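# Dressing your cables so the wrist can still turn

*November 10, 2018*

Okay, so our club (we're team Osier, hi!) lost most of October to one stupid snagged wire, and I promised Agnes Nisbet I'd write up how we route things now. This is for the bin picking task, where the arm has to reach down between sloped walls and grab stuff. Power off first, please!

1. Jog the arm to the lowest pose you'll ever use and leave it there. Measure your cable in that pose. Ours needed 779 mm from the last tie to the gripper, and we'd cut it at 609, which explains a lot.
2. Strap the bundle to the big links, snug but with a finger's worth of wiggle.
3. Leave a fat loop going around the wrist. It'll look sloppy. Leave it anyway.
4. Put one zip tie just before the loop starts, and trim the tail flush (those ends scratch like crazy).
5. Power up and turn the last joint slowly, all the way one way and then all the way back, with somebody's hand on the stop button.
6. Clamp the bin to the table before you try a single pick. A bin that slides will fool you into thinking your calibration is off, and we chased that for two whole meetings.

For test objects, mix it up! A hairbrush is great because the bristles and the handle grip so differently, and anything clear and shiny will give your vision people something to complain about. Save the run as naseri_394 or whatever your naming scheme is, and write down which way the loop goes around the wrist, so the next person puts it back the same way.

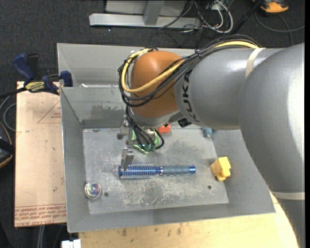
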